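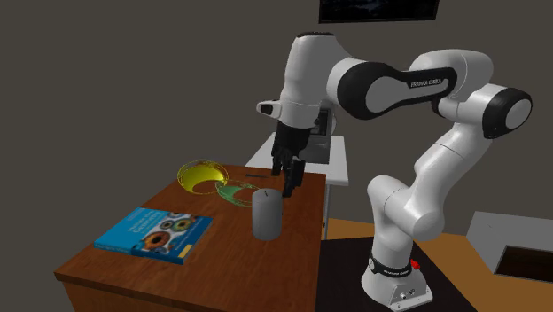 図1 再現試験に用いたシミュレーション上の作業セル(配置C、円柱・ボウル2点・書籍)

Pleltulell 不具合検討会 議事録

開催日 2025年10月29日
場所 Grodach 第2会議室およびオンライン
出席 Bình Khúc(議長)、Halldóra Hafstein(安全担当)、Bình Từ(制御)、Tài Sầm(シミュレーション)
欠席 Bình Đoàn(実機運用。事前に書面で意見提出)
記録 Tài Sầm
配布資料 資料1 試行1228のログ抜粋、資料2 停止処理の呼び出し系統図、資料3 Đoàn 書面意見

1. 議題
(1) 停止要求後の下降継続について
(2) ボウルの奥行き欠測について
(3) 実機運用の扱い
(4) その他

2. 前回議事録の確認
6月の検討会で未了となっていた関節制限値の見直しは、Từ より完了の報告があり、了承された。ログの時刻同期に関する項目は継続とする。同期の未了が今回の解析にも影響したため、5.で改めて扱う。

3. 停止要求後の下降継続について

3.1 事象
Sầm より資料1に基づき報告。Pleltulell のビルド2589で把持評価を連続実行したところ、試行1228において、指先と円柱上面の接触力がしきい値を超え、監視プロセスが停止要求を発行した。アームは停止せず、下降指令が432ミリ秒継続した。その後に停止状態へ遷移し、試行は「正常終了」として記録された。
評価は全2806試行で、終了後の集計では異常なしと表示されていた。発見の経緯は、Sầm が別件で接触力の波形を確認していた際に、しきい値超過と終了コードの不一致に気付いたことによる。集計スクリプトは終了コードのみを参照しており、停止要求の有無を見ていない。

3.2 再現
配置Cで再現を試みた。円柱を机の右側に立て、ハンドを上方から下向きに接近させる条件である。再計画を有効にした場合に再現し、無効にした場合は再現しなかった。円柱の位置を奥へずらした条件、書籍を取り除いた条件でも再現したため、周辺物体の有無は関係しないと判断した。
Hafstein より、再現が乱数の種に依存するかとの質問があった。Sầm は、種を固定しない場合にも再現するが、発生のタイミングは一定しないと回答した。

3.3 原因
Từ より資料2に基づき説明。軌道計画モジュール Skededik は、停止要求と軌道区間を同一の待ち行列で受け取る。再計画が有効な場合、接近動作の終盤で短い区間がまとめて投入される。停止要求はその後尾に並び、先行区間がすべて消費されるまで処理されない。
停止要求には優先度の欄があるが、受信側では参照されていなかった。優先度の処理は旧版の受信部に実装されており、待ち行列の共通化の際に移植が漏れたものである。共通化の変更に対する試験は、再計画が無効の条件だけで実施されていた。
Khúc より、漏れを検出できる試験が他になかったかとの質問があった。Từ の回答は次のとおり。停止試験は存在するが、静止状態からの停止要求と、等速移動中の停止要求の2条件に限られる。どちらも待ち行列に未処理の区間がほとんど残らないため、今回の遅れは現れない。

3.4 議論
Hafstein より、遅れの上限が定まらない点を問題とする意見が出された。432ミリ秒は試行1228での値であり、投入される区間の数が増えればさらに延びる。現状のコードには区間数の制限がない。したがって、この値を最悪値として危険源の評価に用いることはできない。
Từ は、区間数に上限を設ければ遅れも有界になると述べた。Hafstein は、上限の設定は暫定措置としては認めるが、停止要求が動作指令と同じ経路を通る構成自体を改めるべきとした。Khúc もこれに同意し、経路の分離を恒久対策とする方針を確認した。
Sầm より、終了コードについて補足があった。停止状態への遷移が目標姿勢への到達後に起きたため、判定部は到達を先に検出して正常終了とした。停止要求の発行履歴がある試行は、到達の有無にかかわらず正常終了としない扱いに改める。

3.5 決定
・停止要求を独立した経路で受信し、受信時に待ち行列を破棄する(Từ)
・恒久対策の適用まで、再計画は既定で無効とする(Từ)
・停止試験に、接近動作の終盤で再計画が有効な条件を追加する(Sầm)
・終了コードの判定を変更し、全2806試行を保存済みログから再集計する(Sầm)
・再集計の結果が出るまで、ビルド2589の把持成功率は社外資料に使用しない(Khúc)

4. ボウルの奥行き欠測について

4.1 事象
Sầm より報告。黄色と緑のボウルは、現在の材質設定では一部が透けて描画される(図1)。この部分の奥行き値は背後の机面または壁面のものとなり、障害物地図にボウルの側面が登録されない。再現試験の途中で、退避動作の経路が緑のボウルの縁を通過する計画が生成された。衝突判定用の形状は正しく設定されているため、シミュレータ側では接触として検出されている。

4.2 議論
Từ は、停止遅れとは独立の不具合であると述べた。異論はなかった。ただし、障害物の登録漏れによって接触が増えれば停止要求の回数も増えるため、両者が重なる場合の影響は見ておく必要がある。
Hafstein より、材質を不透明に変更するだけでは認識側の弱点が隠れるとの指摘があった。実機の作業でも透明または半透明の容器は扱う予定がある。Sầm は、不透明と半透明の両方の設定を残し、評価を分けて報告する案を示した。
配置Cの緑のボウルは円柱のすぐ後方にあり、画面上で一部が円柱と重なる。Khúc より、この配置では遮蔽による欠測と材質による欠測が区別できないのではないかとの質問があった。Sầm は区別できないと認め、ボウル単独の配置を追加すると回答した。

4.3 決定
・材質設定を2種とし、結果を分けて記録する(Sầm)
・ボウルのみを置いた配置を追加する(Sầm)
・奥行き値が周囲と不連続な領域を「未知」として扱う案を Từ が試作する。採否は次回以降に判断する

5. ログの時刻同期について
資料1の解析では、監視プロセスと Skededik の時計にずれがあり、停止要求の発行時刻と受信時刻を直接比較できなかった。3.1の継続時間は Skededik 側の記録だけから算出した。発行から受信までの伝送時間は含まれていない。
Từ は、伝送時間は待ち行列での滞留に比べて無視できるとの見方を示した。Hafstein は、測定値がない以上その前提は安全側の評価に使えないとした。伝送時間を別途測定し、継続時間の定義を報告書に明記することとした。
時刻同期は6月からの継続項目であり、担当が決まっていなかった。今回 Từ を担当とする。

6. 実機運用の扱い

6.1 現状
Farías の実機セルは Skededik の同じ受信部を使用している。Đoàn の書面意見(資料3)の要旨は以下のとおり。
・実機では再計画を有効にした運転の実績がある
・当該期間の運転記録に、停止要求の遅れを示すものは見つかっていない。ただし記録の周期が粗く、遅れがなかったとは言い切れない
・非常停止ボタンの回路はソフトウェアを経由しないため、本件の影響を受けない
・自動運転の中止による工程への影響はあるが、中止に反対しない

6.2 議論
Hafstein は、非常停止回路が独立していることは確認済みとしたうえで、接触力による停止を前提に柵内の段取り作業を認めていた手順が成立しなくなると指摘した。該当する手順書は2件ある。
Từ より、再計画を無効にすれば自動運転は継続できるとの意見が出された。Hafstein は、無効時に再現しないことはシミュレーションで確認されただけであり、実機での確認が先であるとした。Khúc は Hafstein の意見を採り、確認が済むまで自動運転を行わないと裁定した。
実機での確認方法について意見交換を行った。人が柵内にいない状態で、机面に荷重計を置き、低速で下降中に停止要求を発行する。ソフトウェアの記録に頼らず、荷重計の波形から停止までの時間を読む。柵外の要員1名が非常停止ボタンを保持する。

6.3 決定
・Farías の実機は自動運転を中止し、手動の低速操作に限る。本日より適用(Đoàn)
・該当手順書2件を失効扱いとし、掲示を撤去する(Hafstein)
・実機確認の手順案を作成する。Hafstein の承認前に試験を行わない(Đoàn、Từ)
・自動運転の再開は、恒久対策の適用と実機確認の双方が完了した後に、本検討会で判断する

7. その他
・ビルド2589より前の版について、受信部の共通化がどの版で入ったかを Từ が調査する。該当する版で取得した評価結果は一覧にして Khúc に提出する。
・監視プロセスのしきい値を下げる案が Sầm から出されたが、停止経路の修正前に変更すると比較ができなくなるため見送った。
・資料2の系統図に誤記があった。判定部から監視プロセスへの矢印の向きが逆である。Từ が差し替える。

8. 未決事項
・経路分離後の停止時間の許容値。Hafstein が案を出し、次回審議する
・奥行き値が未知の領域を退避経路で通過させるか否か
・シミュレーション上の停止試験の合格を、実機へ適用する際の必須条件とするか

次回は、再集計の結果と停止経路の修正版がそろった時点で Khúc が招集する。Đoàn の出席を必須とする。

以上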